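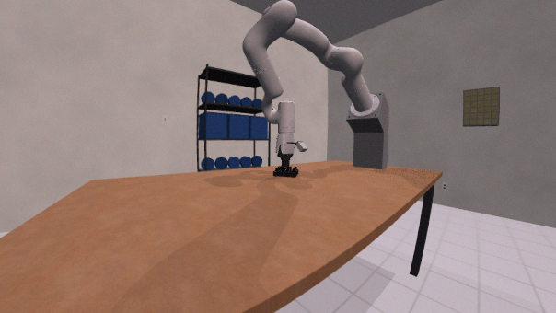
*Last updated: Thu 15 February*

## 3. Color words in the Drelgate survey

The mail survey returned 2,494 usable forms, almost 20 percent of them from Fortin. Respondents wrote down the words they use at home for paint, cloth, and soil. We kept the spelling as given and merged only plain variants, such as "grey" and "gray."

Brown and orange overlapped more than any other pair. Speakers in Cellach used "rust" for both, while those in Nikine kept "rust" for metal and said "brick" for walls. Older speakers in both towns also had "fox" - a word missing from the younger forms.

Gray behaved differently. We found 18 terms for it, most of them tied to weather or stone, and few people used more than three.

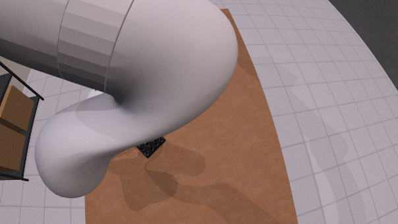

**Figure 3.** Light and darker grays on a rendered robot arm.

Terms for dark gray were less stable than terms for light gray. "Slate" was common in Fortin but was also applied to blue, so we coded it separately. The November forms show the same split.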